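Reading time: 3 minutes

Planner rejects two-arm goals with START_STATE_IN_COLLISION

Status: open, workaround in place
Component: Wunergate planner, scene monitor
Reported by: Sanaa Kabbaj

With a tool held by one arm, any goal sent to the other arm is refused before sampling begins. The planner returns START_STATE_IN_COLLISION and names the held tool and the gripper holding it as the colliding pair. With both grippers empty, the same goals plan normally. The fault appeared after the March merge of the Mernedel perception node. Last night's log has 1,478 rejections, all with the same pair of link names.

The blue tool is in the scene as an attached body, and the green ring is flat on the table as a world object. The ring has never been named in a rejection.

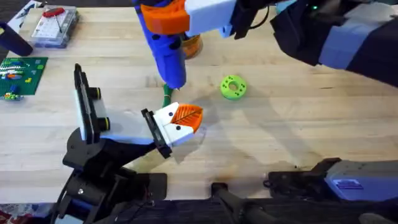 Scene monitor

I dumped the planning scene at the moment of a rejection. The tool is present twice: once as an attached body, with the gripper links in its allowed-touch list, and once as a world object with no exemptions. The second copy is published by Mernedel, which segments the tool from the depth cloud and gives it a new id. The planner has no means of knowing that they are the same thing.

Mernedel is meant to mask out the arms and anything attached to them. The mask is built from joint states looked up at the cloud's timestamp. On this cell the lookup fails with an extrapolation error, and the node carries on with an unmasked cloud. The error is logged at debug level, so it doesn't show in the normal console.

Checks made:

Clock offset between camera host and control host: 31 ms. Within tolerance.
Joint state buffer length: 400 ms.
Age of cloud when it reaches the mask: 900 ms with both cameras on.
Age of cloud with one camera on: under the buffer length. No rejections.

The cloud is older than the oldest joint state held, so every lookup falls off the end of the buffer. The clocks aren't at fault.

Workaround

Set mask_buffer_ms to 2000 in the cell config and restart Mernedel. Clear the scene before the restart or the old world objects stay in. After this I ran the handover set with the ring and a white block as targets. The duplicate didn't come back and both arms accepted goals.
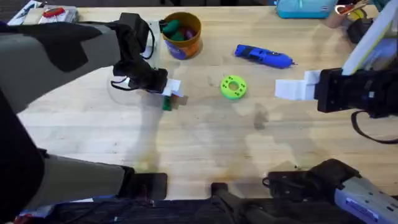
Fidel Aravena: I'd keep this open. A longer buffer hides the lag but the mask is still applied to an old cloud, and if the arm is moving the planner gets a stale world either way. Can you make a failed lookup drop the cloud and raise a warning? I can look at why it takes that long with two cameras. My guess is the voxel filter in Herrero, which runs once per camera on a single thread.

Sanaa Kabbaj: Agreed on dropping the cloud. Patch is on the mask-strict branch, untested with the Sterngate bridge. Leaving the buffer at 2000 until the filter timing is known.

Contact support | © Wunergate | Back to top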